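Home Forums Kitchen & Catering Back of House New Posts Log in

Anyone else had their prep job turned into "reviewer"?
28 comments 15 shares

callum_l
28/04/2023

Long one, sorry. I've been on prep at Bistano (staff canteen for a big office park in Illmont, breakfast and lunch) for years, and since February I've been spending half my shift at a desk. We're getting an arm from Pedeck for the little satellite kitchen on the second floor, the one that does eggs and reheats and fetches stuff out of the fridge for the grab-and-go case. Before it's let anywhere near the real room they run it in a computer kitchen, over and over, and somebody who knows kitchens has to watch the runs and mark them in a program called Dagdag. That somebody is me and Paula.

Mostly I mark three kinds of things. Did it do the job, would I be okay standing next to it while it did that, and a free text box where I type stuff like "you would get yelled at for leaving the fridge open that long." My feet have stopped hurting! My pay is the same! And I go home feeling like I did nothing all day, which I was not ready for.

So what I want to know is whether anybody else went through this, and if it settles down after a while. Or do you end up at the desk full time and then one day there's no desk either?

---

nev_kershaw
Regular

Been in catering since I left school and I'll be the grump. You are training your replacement, and they're paying you prep wages to do it. What you know about standing next to somebody at a stove is worth a lot more than that free text box. Did they give you a new job title? If they did and the money didn't move, go ask why. If they didn't, get it in writing what happens to your old hours once the thing is plugged in.

---

safta_p
Member

Going to disagree with Neville a little. I was on the dish side at a hospital when they put in the automated tray line and everyone said the same thing to me, training your replacement, and I'm still there. But the job is different and I do miss the old one. It used to be four of us talking all morning. Now I walk up and down and clear jams, and the loudest thing in the room is the belt. Nobody lost hours at our place but two people quit inside a year, and I think it was the quiet.

Callum, do you and Paula sit together at least?

---

callum_l

Ha, yes, same desk, one monitor each. We argue about runs all day so it isn't quiet. She's harder on it than I am.

Neville, no new title. The rota says "prep / other." I'm "other" on Tuesdays and whenever Ragnheiður (our ops manager) says so.

---

paula_preda
New member

Paula here, I made an account because he told me he was posting about me!!

I'm harder on it because I'm short, and everybody who designs anything for a kitchen forgets short people. An elbow that's fine for Callum is right at my face. I've put that in the free text box so many times that somebody at Pedeck wrote back and asked how tall I am. And then they changed how it comes in toward the counter. So I don't feel like I'm doing nothing all day. I've had more say in this than I ever had about where the shelves went in our real kitchen, where I've been standing on a crate the whole time I've worked there.

What I don't like is the targets. We had 940 runs to get through the first month and you can't look properly at that speed. By the afternoon you're just clicking.

---

nev_kershaw
Regular

Fair play on the elbow, that's a real thing. But Paula, you just described piece work. They get your knowledge at so many clips an hour, and when the clips run out, what then? Who gets your crate?

---

ragnheidur_d
New member

I'm the Ragnheiður mentioned up there, Ragnheiður Damgaard. Callum asked if I minded being in this and I said I'd rather answer for myself, so hello.

Neville's question is a good one and I don't have the whole answer. What I've told my staff is that the second floor kitchen has never been fully covered. We've been closing it at 2 because there was no one to put in it, and people upstairs complain every week. The arm is meant for those hours. Nobody's prep shift on the main floor is being cut for it this year. I can't promise anything past this year and I'd be lying if I did.

The targets were too high, agreed. We dropped it to 396 a month between the two of them and I've asked for a 15 minute break every hour of screen time. I also hadn't thought about the rota wording until I read it here. I'll fix that.

---

safta_p
Member

A manager in the thread, oh boy. Okay, but thank you for saying "this year" and not "never." Ours said never.

Can I ask a dumb question, what are you guys even looking at? Is it like a video game? When they did our tray line nobody asked us to look at anything, it arrived on a truck on a Sunday and we came in on Monday to a training binder.

---

callum_l

Not dumb, and yeah, it's a bit like a video game, except someone else is playing and you're the guy on the couch with opinions. You get a house-type kitchen, brown cupboards, marble counters, and the arm going about its business in it. I told them on day one that no canteen I ever worked in has marble, and they said the looks don't matter much at this stage, it's about reaching around things. Fine. It's still weird to mark a stove that's nicer than mine at home.

Stove side first, then the fridge:

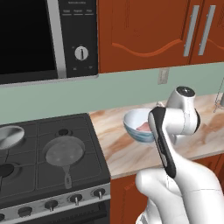
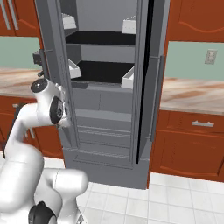

Anyway Safta, the part I keep chewing on is what you said about the quiet. When I'm on the floor I know what kind of morning everyone's having by the time the first trays go out. On desk days I find out at lunch. Someone burned themselves last week (small, she's fine) and I heard about it from the accident book. I'd have been right next to her any other year.

So I've asked Ragnheiður if we can split it, mornings on the floor and desk after service, instead of whole days at one or the other. Paula wants the opposite, she likes a full day at it so she can get her eye in.

---

paula_preda
New member

I do want the opposite. Switching halfway through makes me sloppy at both. Also you only want mornings so you can get the bacon.

---

nev_kershaw
Regular

Let them each pick, then. Doesn't cost anything. And I still say ask about the money, Callum, checking is a skill and somebody is billing for it even if it isn't you.

---

callum_l

Asked this morning. She's taking it upstairs with the rota thing. Will post when I hear.

Reply Share Back to Back of House Next thread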